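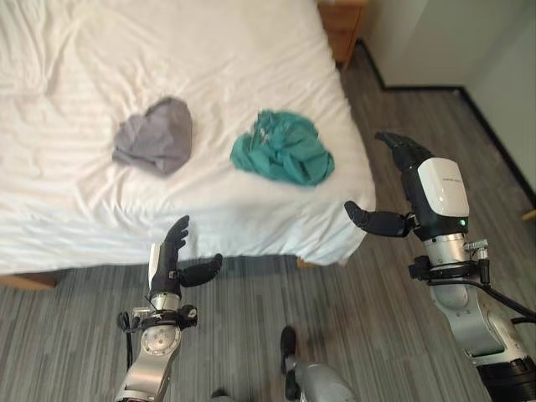
Machines and Everyday Work
Lecture 7: Can It Do the Laundry Yet?

Instructor: Endang Pattinasarany
Handout revised 21 August 2018

Short version for people who skip handouts: some of it, sometimes, slowly. The long version follows and will be on your reading response.

1. What we mean by a chore

Last time we talked about factories, where machines have been doing tiring work for decades and doing it well. A welding arm puts the same weld in the same spot on the same part all day. If the part arrives crooked, somebody redesigns the tray it arrives in. Most of the cleverness is in the tray.

Houses don't come with trays. Take a bed with two pieces of clothing dropped on it, one gray, one teal, both in heaps, on a sheet that has plenty of wrinkles of its own. You would not call this a problem. You would call it a bedroom. For a machine it is three pieces of cloth lying on one another in shapes they have never been in before and will never be in again.

For this course, a chore is a job that (a) has to be done again soon, (b) starts from a mess that is different every time, and (c) is finished when a person in the house stops complaining. Part (c) is the one engineers forget. We'll come back to it.

2. Why cloth is hard

A mug has a shape. Pick it up, turn it over, put it down, and it is still a mug. You can store its outline in a computer and go looking for it.

A shirt has a shape only when someone is wearing it or has just ironed it. Bunched up, most of it is hidden inside itself. The sleeve you want may be under the collar, or inside the other sleeve. Pull on one corner and everything else moves, including parts you couldn't see.

Things to get into your notes:

Finding the edge. A fold and a hem look a lot alike from above. Grab a hem and the garment opens up. Grab a fold and you lift a slightly taller heap.

One layer or two. Try picking up a top sheet without the bottom sheet, using oven mitts. Now do it with a T-shirt lying on the sheet. People do this by feel and can't explain how. (I asked last year's class to write it down. I got 184 words on the subject from the keenest student, and 7 of them were "um.")

Knowing what it is. A gray heap could be a T-shirt, sweatpants or a pillowcase. Usually you have to shake it out to find out, so the machine has to start working before it knows what it's working on. Many of you will recognize this from your internships.

The background. A rumpled sheet is full of shadows that look like the edges of something. Demonstrations tend to use a flat table in a solid color. Ask what happens when you move the whole thing to the bed.

3. Hands, and how many fingers you really need

The simplest gripper is two flat fingers that open and close. It is cheap, tough and easy to control, and a surprising amount of folding can be done with two of them, provided you have the patience of a glacier.

The other approach is a hand with fingers and a thumb, one on each arm. The argument for it is that houses were built for hands, so door knobs, zippers and laundry baskets all expect one. The argument against is that every extra joint is another thing to control, another thing to calibrate and another thing to break on the morning of the visit from the funders. Having fingers and knowing what to do with them are separate achievements. See: any two-year-old.

Discussion point: does a laundry machine need to look anything like us? Your washing machine doesn't scrub shirts on a rock. It changed the job to suit itself. Nobody has yet found the same kind of trick for folding, though plenty of money has gone into looking.

4. Three cases for class

The names are the ones we'll use in the seminar. Read all three before you come.

Case A: Rammont. A cabinet folder. You clip each garment to a rail at the front, it is drawn inside, and a neat square drops into a tray. Works nicely on shirts. Refuses socks, fitted sheets and anything for a baby. The user has to sort the pile, shake out every item, find the shoulders and attach them to clips. In section 2 terms, the person does everything hard and the cabinet does the rest.

Case B: Oravec. A two-armed robot on a shop floor, putting returned garments into bags. The clothes arrive one at a time on a belt, under good light, and whatever it can't handle slides into a bin for a human. In the June trial it was given 249 garments. Please work out from the case sheet how many ended up in that bin, and then who emptied it, how often, and whether that person appears anywhere in the cost table.

Case C: Plikura. A general household robot, meant to walk into a room and tidy it. The video is lovely. Watch it twice, the second time with your eye on the clock in the corner, which covers a great deal of ground between the first sleeve and the second.

5. How to read a demonstration

Before you believe one, ask:

Is the video sped up? Look for a small "8x" in a corner, in pale type.

Who is driving? A robot steered by a person off to one side is a fair way to show that the arms and hands are up to the job. It says very little about whether the machine can decide anything for itself. Both are worth knowing. Only one is usually in the headline.

How many tries? A clip shows you the try that got into the clip.

Who set it up? Somebody laid out the clothes. Ask whether they were dropped or placed.

What happens next? Two garments folded on a bed is a fine result. The chore also includes the drawer, and the drawer is already full.

6. So, yet?

My own view, which you are welcome to attack. On the shop floor, with one kind of item and someone nearby to clear jams, yes, in places, now. At home, a machine can do single steps of the laundry under kind conditions. The whole run from floor to hamper to washer to shelf is still yours. I would sooner bet on towels than on shirts, and I would not bet on fitted sheets at all, having never seen a human do one properly either.

And back to part (c). A person folding badly gets told so and adjusts, or moves out. We don't have a good way to tell a machine that the towels go in thirds in this house, because they always have. The Skunine chapter is good on this and less dull than its title.

For next time

Read the three case sheets and the Skunine chapter.

Fold one T-shirt wearing mittens. Write down every step, including the ones where you cheated and used your chin.

One page, double spaced, on which step of that fold you would hand over to a machine first. "All of them" is not one page.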